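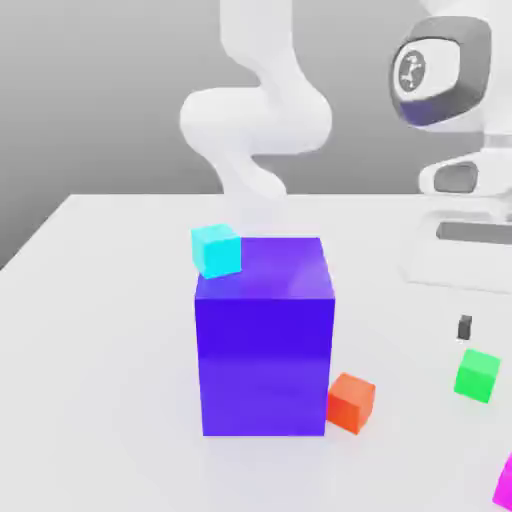

搬到这边以后,漫画一直堆在次卧的墙角没动过,到六月才下决心整理。整理的过程比预想的长,中间停了几次,有几天完全不想看见那堆书。现在书都上架了,趁还记得,把过程写一下。以后再搬家,我自己也可以翻出来看。

先说有哪些书。大部分是日本漫画,有大陆引进的简体版,有港版和台版,还有一小部分日文原版。日文原版是上学的时候买的,当时想靠看漫画学日语,结果日语停在能看懂拟声词和简单对话的程度,书倒是越买越多。港漫有几本,国产漫画杂志有两摞,画集单独算。动画的设定集也混在里面,这类书开本很大,跟单行本放在一起怎么都不顺。

以前住的地方书架是房东的,很深,能放前后两排。前后两排的问题大家都知道,后排的书等于没有。有一套体育漫画我在后排放了好几年,中间还以为借给别人没还,心里怪了人家很久,搬家装箱的时候才看到它整整齐齐地站在里面。所以这次定的第一条就是只放一排,放不下的处理掉。

书架买的是 Fokix 的,单个宽度 90 厘米,层板可以调。选它主要看中层板的孔距比较密。漫画单行本比一般的书矮,普通书架一层的高度放漫画,上面会空出一大截,空出来的地方迟早会横着塞书,横着塞的书又把下面的压住,抽一本要先搬一堆。孔距密一点,就可以按书的高度一格一格调。同样高的架子,比普通书架多放出两层。

不过这个架子也有毛病。层板中间没有支撑,放漫画还可以,放画集就有点弯。铜版纸的画集重得离谱,我把画集全放到最底下那层,底层是落地的,弯不了。另外它的背板很薄,装的时候要对准槽,我第一块装反了,毛面朝外,拆下来重装又费了一个晚上。说明书只有图没有字,背板正反那一步画得很小。如果有人也买了这款,先把背板摸一遍,光滑的一面朝前。

架子装好后没有马上放书,敞着窗晾了一段时间。味道不算重,但漫画的纸很吸味,以前有一套书放在新柜子里,到现在翻开还是一股胶水味,所以这次等得久一点。

晾架子的时候开始清点。清点的办法很笨,一套一套拿出来,翻一下有没有缺页、缺本、重复,然后记在表格里。表格我做了这么几栏:书名、版本、卷数、缺哪本、品相、留不留。一开始还想加评分和读完日期,填了一个晚上放弃了,读完日期根本想不起来,评分更麻烦,小时候觉得特别好看的东西现在没法打分。

版本这一栏比较有用。同一部漫画我常常有两种版本混着,前几本是台版,后面是大陆简体版,因为中间台版断货,等不及就买了别的。两种版本开本差一点点,书脊设计也不一样,放在一起高高低低的。以前觉得能看就行,这次全摊开,确实难看。译名也对不上,前面主角叫一个名字,翻到后面忽然换了叫法,招式名字全变。有一部推理漫画最明显,台版里一个重要配角的名字是音译,简体版用了汉字,我第一次读的时候以为是新出场的角色,看了大半本才反应过来。

缺本的问题比想象中严重。最让我难受的是一套 31 卷的冒险漫画,我以为是全的,点下来缺第 2 卷。第三十一卷都有,缺第 2 卷,这件事我想了很久是怎么发生的。可能是当年在学校宿舍里传着看,前面几本传的人最多,第一卷后来我补过一次,第二卷没注意。这套书现在已经不再印了,新书买不到,旧书大多是整套卖,单本很少有人拆。

找这一本花的时间,比装书架还长。先是在网上搜,Tilby 上有人卖单本,但挂的是最后几卷,后面几卷印量少,有人专门收,前面几卷没人单独挂。我在 Tilby 设了提醒,输入书名和卷数,有新上架就会通知。设了以后每天都收到通知,点开全是别的东西,有同名的小说,有钥匙扣,有一件印着主角的短袖,还有人卖整套但标题写“第2卷有点发黄”。关键词提醒这个功能就是这样,它只看字,不管你要什么。后来我把提醒改成书名加“单本”,清静了很多,但也等于什么都收不到了。

最后是在 Skostis 找到的。Skostis 是旧城那边一家二手书店,一楼卖教辅和小说,二楼才有漫画,楼梯很陡,拿着东西不好走。二楼的漫画不按作者排,也不按书名排,按收进来的先后放,一袋一袋地堆在架子上,塑料绳都没剪。想找特定的一本只能从头看到尾。我去了三次,前两次没找到,但每次都买了别的东西回来,这对整理工作是反方向的。第三次在靠窗那边的一袋里看到了,夹在两本美食漫画中间。书脊晒得有点褪色,里面很干净,扉页上有一个租书店的章,蓝色的,店名已经看不清。

我挺喜欢这个章。我们这一代看漫画很多是从租书店开始的,押金交在那里,一本一本借,热门的要等别人还。租书店的书外面都包一层厚塑料皮,用订书机钉住,有时候钉子会刮手。翻得多的几页边上发黑,一般是打得最激烈的地方或者有女主角的地方。店主会把新到的撕成两三份分开租,一本变成三本,等于一个故事要交三次钱。当时觉得老板很坏,现在想想那么小的一个店,新书就那么几本,不拆开根本轮不过来。

第 2 卷拿回来放进去,书脊颜色比左右两本浅,一眼就能看出来。看习惯了也还好。

重复的书也有。主要是两种情况,一种是忘了买过又买一次,一种是出了新装版又买一次。忘了又买的没什么好说,留品相好的那本。新装版就难选。新装版开本大,彩页还原了,纸也好,可是旧版有作者每卷后面写的小短文,画的小四格,新装版有的收有的不收。有一部棒球漫画,旧版每卷封面折口上作者都写几句话,抱怨助手不够,抱怨截稿,养的猫生病了又好了,连着看像看日记,新装版把折口换成了统一的简介,这些全没了。我最后两版都留了。这跟我定的规矩不符,但一共也没占多少地方。

留不留这一栏,开始定的标准是“一年之内会不会再看”。按这个标准大部分都不用留,漫画本来就不是每年都重看的东西。后来换了个标准,拿起来翻到中间随便一页,如果能接着看下去,就留;翻了两页就想放下的,不留。这个办法有个副作用,就是真的会接着看下去。有天下午一点坐在地上翻一部讲围棋的,翻完抬头天已经黑了,那天一本也没登记。

不留的主要有这么几类。

一类是后半段画崩的长篇。这种最多。连载时间一长,对手越来越强,前面打不过的人后面变成观众,站在旁边负责解释招式。小时候每个月等着看,不觉得拖,现在连着看,一场比赛三四本还没打完,中间插一大段回忆,回忆里还有回忆。我试过只留前半套,把后面的卖掉,但是半套书留在架子上也奇怪,像是还没买完。最后有两部只留了前半,其他整套处理。只留前半的这两部,故事在中间有一个很自然的停顿,读到那里合上书就可以当完结。

一类是当年因为动画好看才买的。动画有音乐,有配音,节奏也是重新安排过的,回头看原作常常觉得空。有一部讲乐队的,动画里演出那几集我反复看过很多遍,漫画里同样的段落就是几页人在弹琴,旁边画一些线。这不能怪作者,纸上本来没有声音。也有反过来的,漫画好,动画只做了一季,做到哪算哪,最后一集自己编了个结局。反过来的这种我都留了。

说到改编,我整理的时候顺便把几部漫画和动画对着看了一遍,有些小发现。以前总觉得动画“忠实原作”就是好,现在不太这么想。漫画的一页,眼睛可以停很久,也可以一下扫过去,快慢是读者自己控制的。动画把每一格都照搬过来,快慢就被定死了,原来一眼看完的两格对话,变成两个人站着说半分钟。好的改编会把这种地方并掉,把漫画里一格带过的走路、吃饭、等车拉长一点。我手上有一部讲乡下生活的,漫画每话很短,动画加了很多走路的镜头,田埂、水沟、自动售货机,原作都没画,可是看完觉得味道是对的。

拟声词也是。漫画里的拟声词是画的一部分,日文原版那些字跟着动作的方向歪着写,有的穿过人物背后。引进版有的把字修掉换成中文,有的保留原字在旁边加小注。我偏向加小注的做法,修图修得好的当然也有,但不少修完背景线对不上,墙上忽然有一块白。台版早年有些拟声词翻得很有意思,关门声、脚步声、肚子饿的声音都有固定的字,看多了会记住,长大后在别的地方看到同一个字,脑子里还是那个画面。

还有一类不留的,是品相太差的。受潮起波浪的、封面掉了用胶带粘的、被小孩画过的。胶带最要命,时间长了胶会变黄渗到纸里,胶带本身干了掉下来,留下一条黄印子,擦不掉。以后封面裂了宁可不粘,用书套包着。受潮的那几本我试过压平,隔着吸水纸放在重物下面,压了两个星期,平是平了一点,书口还是厚。

处理的方法,成套的在 Tilby 上卖,零散的打包送到 Skostis,按斤收,价钱很低,但是省事。Tilby 上卖书有几点经验。

照片要拍书脊一整排,再拍几本翻开的内页,最黄的地方单独拍一张。不拍的话,收到以后买家一定会来问。我有一套忘了说有租书店的章,买家收到后很不高兴,来回说了几次,最后退了一部分钱。在我看来是优点的东西,别人不一定这么看,这也正常。

定价不要参考别人挂的价,要看已经成交的。挂价什么样的都有,有人一套普通的少年漫画挂很高,挂了很久也没卖出去,跟着他定价就陪他一起挂着。我有一套少女漫画,全新时的定价加起来不低,最后 200 元卖掉,包邮。心里有点舍不得,但买的人说是高中时看到一半毕业了,一直不知道结局。我跟她说结局还可以,别的没透露。

打包用纸箱,书之间不要留空。四个角塞硬纸,书和书之间夹一张薄纸防止封面互相磨。塑封过的漫画封面外面那层护封最容易伤,边角一折就是一道白印。我先用保鲜膜把几本缠成一组,再放进箱子,后来觉得保鲜膜撕的时候也会带到护封,换成了牛皮纸。快递选慢一点的没关系,买旧漫画的人多半不急。

砍价的人也有。有人上来就问能不能拆,说只要中间三本。拆了剩下的就没法卖了,所以一般不拆。可是想到我自己为了一本第 2 卷跑了三趟二手书店,回复拒绝的时候有点不好意思。后来有一套本来就缺两本的,我改成可以单本买,一下子就分完了。原来缺本的人有这么多。

书卖掉一部分以后,剩下的开始上架。排法我换过三次。

第一次按作者。按作者排看起来很专业,实际用起来别扭。很多作者我记不住名字,只记得书名;有的是编剧和作画两个人,放谁那里都行,放完自己找不到。而且一个作者换出版社,开本就不一样,同一排又高又低,层板按最高的那本调,等于前面调层板的工夫都白费。

第二次按出版社和开本。这样最整齐,书脊连成一片颜色,站在门口看很好看。缺点是找书要先想这本是哪家出的,这个我更记不住。用了几天,每次找书都要把整个架子看一遍,跟 Skostis 二楼没区别。

第三次,也就是现在,先按开本分成大中小三块,每一块里面按我自己记得的顺序,差不多就是买的先后。中学时的在左边,大学的在中间,工作以后的在右边。外人看不懂,但我找得到。每部漫画我大概都记得是什么时候看的,在哪里看的,这个比作者名牢靠得多。比如那套格斗漫画,是冬天在外婆家看完的,看的时候脚放在取暖器旁边,袜子烤出味道来。提到这部漫画我先想到的就是这个,剧情反而忘得差不多了。

书套的问题也说几句。漫画要不要包书套,论坛上吵过很多次。我以前每本都包,用的是那种自粘边的透明袋,后来发现自粘边粘在护封上就撕不下来,为了保护书反而伤了书,亏得很。现在只包三种,绝版的、白色封面的、日文原版带腰封的,用不带胶的那种,折进去就行。腰封是很讨厌的东西,不留觉得可惜,留着每次拿书都会滑下来,边上一碰就破。有书套以后腰封算是有了着落。其他的就裸着放,书本来就是要翻的。

防潮用的是普通干燥剂,每层放一包,背后离墙留一点空隙。我们这里梅雨季很长,六月正好是最潮的时候,窗户上都是水。选这个时候整理书其实不太合适,有几天湿度太高,我把摊在地上的书又全部收回箱子,等天晴再拿出来。除湿机开着,一晚上能倒一整盒水。书口已经有点黄斑的那几套放在中间几层,不靠墙也不靠地。黄斑是去不掉的,网上有说用砂纸打磨书口的,我拿一本不要的试过,表面白了一层,磨完书口变毛,翻页的手感很差,没有再试。

阳光也要注意。架子放的那面墙,下午四点以后会有太阳斜着照进来,照到右边两列。红色和橙色的书脊最怕晒,蓝色的好很多,Skostis 买回来的那一本就是个例子,红字几乎成了粉色。我装了一道遮光帘,下午拉上。房间暗了一点,反正那个时间我一般也不在。

然后是电子版。整理的时候有人劝我,反正都要处理,不如全部换成电子的。我确实有一台 Rosser 的阅读器,买了有一阵,看文字书很好,漫画嘛,看情况。单页的没问题,跨页就不行。少年漫画到了关键的地方常常来一个大跨页,两页连成一张,纸书摊开正好,阅读器上要么横过来缩得很小,要么切成左右两半,先看右边再看左边。一刀挥下去,先看到刀,翻一页才看到人,气势全没了。Rosser 有个双页合并的设置,藏在第三层菜单里,打开以后有时候会把不该合的两页合到一起,第一页是封面就会全部错开一页,得手动加一个空白页调回来。

还有一点是翻页的速度。看漫画很多时候是快速往前翻,找前面某个角色第一次出场在哪里。纸书用拇指一拨就过去,眼睛能抓住大概的画面。阅读器要刷新,拖进度条又不准,跳过头再跳回来,几次以后就不想找了。伏笔多的漫画在阅读器上看很吃亏。

但电子版也有它的好处。正在连载的长篇我现在都看电子的,出一话看一话,看完觉得值得再买纸书。这样买回来的基本不会后悔,也不会再出现买到十几本才发现不喜欢、又觉得都买了这么多只好继续买的情况。出门带着也方便,坐车的时候看搞笑的短篇正合适。晚上躺着看的话,Rosser 比大开本的新装版轻得多,新装版砸在脸上是真的疼。

现在的分工就是这样,新的先看电子版,喜欢的买纸书,买之前先看架子上有没有位置。位置我留了一层半,全空着。空着的地方看起来很诱人,老想往里面放东西,目前还忍得住。

杂志那两摞我单独说一下,因为最后也没处理好。国产漫画杂志,月刊和半月刊都有,中间缺得七零八落。杂志上的连载很多后来没出过单行本,有的画到一半杂志停了,故事就断在那里。有一部讲海上邮差的,我当年特别喜欢,主角刚上岛,下一期说休刊一次,然后就没有下一期了。这次翻出来重新看,画得其实有点粗糙,对话也挺幼稚,可是看到最后那一页“请期待下回”,还是会想他上岛以后怎么样了。

杂志还有读者来信和交换笔友的栏目,登着真名和学校地址,现在看了有点吓人。那时候大家都这么写,某某中学几年几班,欢迎喜欢某某角色的朋友来信。有人画了同人图寄过去,编辑选几张印出来,印得只有邮票大。我也寄过一次,用自动铅笔画的,没有选上。当时买了网点纸,贵得不得了,用小刀刻的时候把桌子划了好几道,最后只用掉一个角,剩下的一直没舍得用,后来背胶干了,也用不成了。那张网点纸这次也找到了,夹在杂志里,还是原来的袋子。

杂志纸质差,比单行本黄得厉害,翻的时候会掉渣。卖没人要,Skostis 按斤收也嫌纸脆。扔我又做不到。想过扫描,把没出单行本的那些连载扫下来自己留着,扫了一期就知道工作量有多大,骑马钉的杂志要拆开才能扫平,中缝的画面压在里面,拆了又装不回去。现在的办法是把有那几部连载的期数挑出来,装在密封箱里放进衣柜上层,剩下的先捆着。等以后有空再说,可能很长时间都不会有空。

画集的部分倒是很顺利。画集本来就不多,买的时候都想清楚了,一本都没处理。整理完发现自己喜欢的画风很一致,都是线条少、留白多、颜色淡的,跟我看的漫画题材没什么关系。打斗漫画的画集一本也没有。有一本早期的画集,里面收了作者的草稿,能看到同一个姿势改了很多遍,旁边写着铅笔小字,编辑用红笔圈出来说手太小。成品里手确实大了一点。

全部上架以后,我把表格又对了一遍,有三套位置跟表格写的不一样,懒得改书,改了表格。缺本的还剩五套,其中有两套是本来就没打算补的。要补的三套,书名和卷数我写在手机备忘录里,下次去 Skostis 带着。以前去旧书店全凭记忆,站在架子前面想不起来自己缺的是第七本还是第八本,两本都买过,回家一看两本都有。

另外,如果是第一次整理的人,建议先量书再买架子。不同版本的高度差得比想的多,台版的普通单行本跟日文文库版放在一起,差出一个指头还多。我是先买的架子,运气好孔距合适,换个款式可能就要退。层板之间的高度,比书高出两个手指就够,留太多容易积灰,也容易横着塞书,前面说过了。

灰这个事情也麻烦。漫画的书顶是粗糙的,灰会嵌进去,湿布不能擦。用软毛刷从书脊往书口方向扫,手要捏紧书,不然灰会扫到书页里面。我买了一把化妆用的大刷子,便宜的那种,比专门卖的书刷好用。一层扫下来要一会儿,边扫边听以前动画的片尾曲,时间过得挺快。片尾曲比片头曲耐听,可能是当年看完一集总舍不得关,每次都听到最后。

那套 31 卷的补齐以后,我从头开始重看了,现在看到第九卷。小时候只顾看打架,这次注意到背景画得很细,港口那几话,每条船的绳子都不一样。还注意到第 2 卷里有个卖水果的老太太,后面很晚的时候又出现了一次,坐在人群里,没有台词。以前大概因为老是缺这一卷,从来没看出来。

下个月打算把次卧剩下的箱子拆了,里面应该是光盘。盗版正版都有,播放机已经不在了,不知道还能不能读。到时候看情况再写。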